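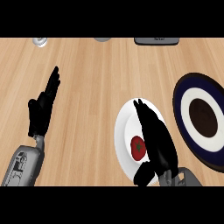

Zweiarmroboter drückte in der Wutdener Versuchsküche zu fest zu – der Hersteller spricht von einem „Parameterfehler"

Wutden, Mai 2018. Die Firma Guvitham hat den Betrieb ihres zweiarmigen Küchenroboters in der Versuchsküche Wutden vorläufig eingestellt. Bei einem Lauf vor geladenen Gästen sollte die Maschine eine Tomate von einem Teller nehmen und auf ein Schneidbrett legen. Die rechte Hand schloss sich, ließ aber nicht mehr los und drückte weiter, bis von der Frucht nicht viel übrig war. Ein Mitarbeiter, der den Teller wegziehen wollte, geriet mit zwei Fingern zwischen Tellerrand und Roboterhand. Er kam mit einer Quetschung davon.

Guvitham nennt den Vorfall in einer knappen Mitteilung einen „Parameterfehler bei der Übernahme aus der Simulation". Die Anlage sei „zu keinem Zeitpunkt außer Kontrolle" gewesen. Wer die Mitteilung zweimal liest, fragt sich, was das Unternehmen unter Kontrolle versteht. Nach übereinstimmenden Angaben von Anwesenden verging zwischen dem ersten Ruf nach dem Nothalt und dem Stillstand des Arms eine Zeitspanne von 9 Sekunden. Der Taster war an der Rückwand angebracht, auf der anderen Seite der Arbeitsfläche.

Geübt wird die Aufgabe vor jedem Einsatz am Rechner. Im simulierten Aufbau liegt die Tomate auf einem weißen Teller, auf einem Holztisch, und die schwarze Roboterhand wird mit gestreckten, eng aneinanderliegenden Fingern dicht neben die Frucht geführt. Menschen kommen in den Übungsläufen nach Auskunft des Unternehmens nicht vor. Niemand greift dazwischen, niemand zieht einen Teller weg. Erst wenn ein Ablauf am Bildschirm 2000 Mal durchgespielt wurde, darf er auf die echte Maschine. Von diesen Durchläufen gelten laut Guvitham 15 als fehlgeschlagen. Was bei ihnen schiefging und ob die Hand auch dort zu lange zudrückte, wollte die Firma auf Nachfrage nicht beantworten.

Die Hände liefert der Zulieferer Takagi, die Steuerung stammt aus dem Programm Stustance, das Guvitham selbst entwickelt hat. Zwischen beiden wird die Verantwortung nun hin- und hergeschoben. Takagi verweist darauf, dass die Hand eine Kraftbegrenzung besitze, die ab Werk eingeschaltet sei. Bei Guvitham heißt es, Stustance überschreibe die Werkseinstellung „in bestimmten Betriebsarten", damit die Finger auch schwerere Gegenstände halten können. Welche Betriebsart an jenem Nachmittag aktiv war, steht nicht in der Mitteilung. Takagi wiederum will von einer Überschreibung erst nach dem Vorfall erfahren haben.

Technisch ist die Erklärung immerhin denkbar. In einer Simulation ist eine Tomate ein Körper mit einer zugewiesenen Steifigkeit, und wenn dieser Wert zu hoch angesetzt ist, lernt die Steuerung, dass festes Zudrücken folgenlos bleibt. Eine echte Tomate gibt nach. Die Hand sucht dann weiter nach dem Widerstand, den sie aus der Übung kennt, und schließt sich immer enger. Guvitham beschreibt es in ähnlichen Worten und hat angekündigt, den Wert zu korrigieren. Damit ist allerdings nur die Tomate erklärt. Offen bleibt, warum eine Maschine, die neben Menschen arbeiten soll, überhaupt ohne feste Obergrenze für die Greifkraft betrieben wurde.

Auch der zweite Arm wirft Fragen auf. Die linke Hand war für den Ablauf nicht vorgesehen und sollte in Wartestellung bleiben. Zwei Gäste berichten jedoch, sie habe sich während des Vorfalls seitlich bewegt, einer spricht von einer Handbreit, der andere von deutlich mehr. Das Unternehmen erklärt dazu, es habe sich um eine „reguläre Ausgleichsbewegung" gehandelt. Aufzeichnungen, mit denen sich das prüfen ließe, gibt es nach Angaben von Guvitham zwar, sie seien aber „noch in der Auswertung". Herausgegeben wurden sie bisher nicht.

Die Versuchsküche in Wutden war erst in diesem Frühjahr eröffnet worden. Guvitham warb damals mit mehr als 400 störungsfreien Betriebsstunden – eine Zahl, die sich nun etwas anders liest. Auf die Frage, wie viele dieser Stunden an der wirklichen Anlage und wie viele am Rechner angefallen sind, antwortete die Pressestelle, man unterscheide bei der Zählung „nicht grundsätzlich" zwischen beiden. In den Unterlagen für die Gäste der Vorführung fehlte dieser Hinweis. Dort war lediglich von Betriebsstunden die Rede, daneben stand der Satz, ein Schutzzaun sei bei diesem System nicht erforderlich.

Inzwischen ist um die Arbeitsfläche ein Absperrband gezogen, der Taster für den Nothalt soll an die vordere Tischkante versetzt werden. Außerdem soll künftig ein zweiter Mitarbeiter bei jedem Lauf ausschließlich die Abschaltung überwachen. Warum das nicht von Anfang an so gehandhabt wurde, beantwortet das Unternehmen mit dem Hinweis auf eine Gefährdungsbeurteilung, die den Verzicht gedeckt habe. Einsehen durfte diese Redaktion das Papier nicht. Wer es erstellt hat, ließ die Pressestelle ebenfalls offen.

Im Juni will Guvitham die Vorführungen wieder aufnehmen, zunächst ohne Publikum und mit verringerter Greifkraft. Eine unabhängige Prüfung ist nach jetzigem Stand nicht geplant. Takagi hat angekündigt, die betroffene Hand zurückzunehmen und im eigenen Werk zu untersuchen; ein Ergebnis liegt noch nicht vor.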